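# Hanging by a thread

Everybody who takes up brush calligraphy buys the rack too early. I did, and so did most of the beginners in my evening class in Unard. By the third week the talk over the ink stones was less about strokes than about furniture. Somebody had found one with cranes on it. Somebody else had been quoted £200 for a plain one and wanted to know whether that was mad.

It is a bit mad. A brush rack is two posts, a bar across the top and a row of pegs. Each brush has a loop of cord at the end of its handle, the loop goes over a peg, and the brush hangs with its hair pointing at the floor. A row of nails in a shelf edge will do the same job. I have a friend who uses a coat hanger and four paper clips, and her brushes are in better shape than mine.

And yet the carved rack sells. You find it in art shops, in museum shops, in the back pages of catalogues that otherwise deal in bonsai scissors, and it is nearly always described as essential.

## The case for hanging

The claim made for the rack is a practical one. A brush that dries standing on its handle, hair up, lets water run down into the ferrule, where it loosens the glue and rots the root of the hair. A brush that dries lying flat may set with a bend in it. A brush that hangs does neither, and its tip comes to a point under its own weight.

I've heard this from three teachers and read it on the back of every packet. I have no quarrel with the first part. Anyone who has left a wet brush in a jam jar with its hair in the air knows what happens, and it happens within months. The hair starts coming out in the middle of a stroke and you spend the rest of the sheet picking it off the paper.

The second part I'm less sure of. The people who run the Prekamon supply shop, where I buy paper, told me they dry their demonstration brushes flat on a folded towel, with the hair shaped by finger and the tip just over the edge. They have been doing it for years. They also sell racks, and did not seem to feel any tension between the two.

As for the tip drawing itself to a point, I tried it. I washed two goat-hair brushes of the same make, shaped one with my fingers and left the other as it came from the tap, and hung both overnight. The one I had shaped had a point in the morning. The other looked like a dandelion. Gravity, in my kitchen at least, needs a hand.

What hanging really gives you is a place. The brushes are off the table, they aren't touching each other and you can see which one you want. That is worth having, but it is what you get from a hook.

## What the money buys

I spent a good part of the winter pricing these things, and the range is comic. The cheapest I found was £58, from the Toten catalogue, for a stand with a straight bar and no ornament except a knob at each end. It is perfectly good. It wobbles slightly if you unhook the biggest brush first, but so does everything.

Above that you are paying for carving. Clouds come first, then scrolls, then bamboo. Then you reach the dragons, and from there the price depends mostly on how the seller feels about the dragon. One dealer wanted £975 for a stand that was, he said, "in the scholar's taste". I asked what made it so. He said the proportions. I asked about the wood and he said it was a hardwood, which narrows things down to several thousand trees.

The wood is where I would urge the most caution. These racks are nearly all a dark reddish brown, and that colour does a great deal of work in a sales description. It may be a fine tropical timber that has darkened with age. It may be something pale and ordinary under a stain. From the front you can't tell, so turn the thing over and look at the underside of the feet, where whoever did the finishing got bored. If the seller won't let you turn it over, you have learned something anyway.

"Hand-carved" deserves the same treatment. Plenty of it is, in the sense that a hand was involved. A machine cuts out the rough shape and somebody goes round afterwards sharpening the eye and the curls. I don't think less of an object made like that, but I do object to being charged for the other kind. Look at two racks of the same model side by side if the shop has them. Where the mane tufts match to the millimetre, the romance should come off the bill.

Age is worse. The Majimbun auction rooms had a rack listed last June as "possibly Qing", and it went for £1,618. It may have been. I handled it at the viewing and thought the posts a good deal more worn than the bar, which puzzled me, as the bar is the part everyone touches. I say this as someone who knows nothing about antiques. The cataloguer had the word "possibly" and I have mine.

## Joints, pegs and feet

If you are going to buy one in spite of all this, the carving is the last thing to look at.

Start with the pegs. They should be fat enough to grip and rounded at the end, and they should tilt upwards a little, or at any rate not down. Cord loops vary wildly. Some are so thin and tight that they will only go over a narrow peg, and others are long enough to drop the brush's tip on to the base. Take your longest brush to the shop, hang it up and see how much air there is underneath. I have watched grown adults carry home a handsome stand and discover that their best brush had to be hung with a knot in its string.

Next, the feet. A rack is tall, narrow and loaded from the top, so it wants feet that run well out to front and back. Ornamental feet with scalloped brackets can be very stable, provided the flat part is flat. Press down on each end of the bar in turn. If it clicks, it will click every time you reach for a brush, and you will come to hate it.

Then the lower rails. On better stands there are two of them, running between the posts with fretwork let in between. They stiffen the whole thing and they collect dust like nothing else in the house. I clean mine with an old brush, the one that went bald in the jam jar.

Leave the labels on the handles if you like. Teachers in Unard are split on this. One of mine peels them off the moment a brush is unwrapped, on the grounds that you ought to know your own brushes. Another leaves them on for years and can reorder without squinting at a character stamped in the bamboo. I've gone over to her side.

## The dragon on my table

I should declare an interest. Having advised everyone I know to buy hooks, I own a dragon.

It came second-hand with a gridded practice mat thrown in, and I paid more than I had meant to. The head has its mouth open and its mane swept back, and the snout is rounder than is strictly frightening. The posts are turned into rings and bulbs halfway down, for no reason that has anything to do with brushes. There is scrollwork in places where scrollwork can only be a nuisance.

It hasn't improved my characters. My horizontal strokes still sag at the right, and the rack looks on. I do wash the brushes more often than I did, and I suspect that hanging them up afterwards has turned into the pleasant part of the evening. If a coat hanger would do that for you, buy the coat hanger. I went past the Toten stand again in the spring, the plain one, and thought it looked very sensible. Then I went home and ran a cloth over the dragon's neck, where the bar begins, and put four brushes back on their pegs.
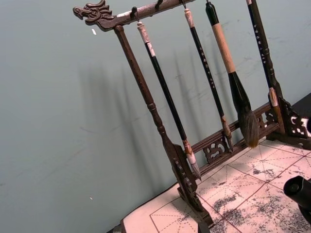

## If you must buy one

**New and plain.** The Toten catalogue stand is £58, delivered flat. Tighten the bar again after a week.

**New and carved.** Prekamon keeps a few on the counter and will let you hang your own brushes on them. Ask to see the underside.

**Old, or said to be.** Majimbun holds its viewings the day before each sale. Bring a torch, and your longest brush.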